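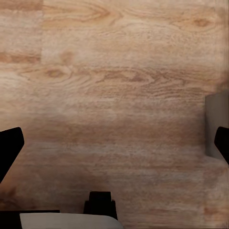

Grovwood: what we built and what we learned

Team: Misaki Wada, Arvo Pelkonen, Şengül Ekinci
Advisor: Kazuhiro Oda

Grovwood is a two-player puzzle game in which one player moves the walls of a maze and the other has to walk through it. We started with a paper version, which was already so much fun that we kept playing it after we were supposed to be coding!

The first build had 20 levels. We cut three of them after the first round of playtests, leaving 17, and I don't miss any of those three (level 9 had a door that could trap both players, and Arvo still defends it).

Networking

This was the hardest part and also my favorite. At first each computer kept its own copy of the maze, and the copies drifted apart within a minute or so. We switched to having the host decide every wall move and send it out. With a delay of 100 milliseconds the walker felt sluggish, so we let the walker move right away on their own screen and get corrected later. What a difference! The game runs at 60 frames per second on the lab machines, though it drops on Misaki's old laptop when the fog is on.

Playtesting

Pairs who talked out loud finished far more levels than pairs who didn't, so we added a ping button for people without a headset. Several testers used it mainly to annoy each other. We kept it in.

Still to do

Saving in the middle of a level
A color-blind palette for the switches
Rejoining after a dropped connection, which Şengül has half working on her branch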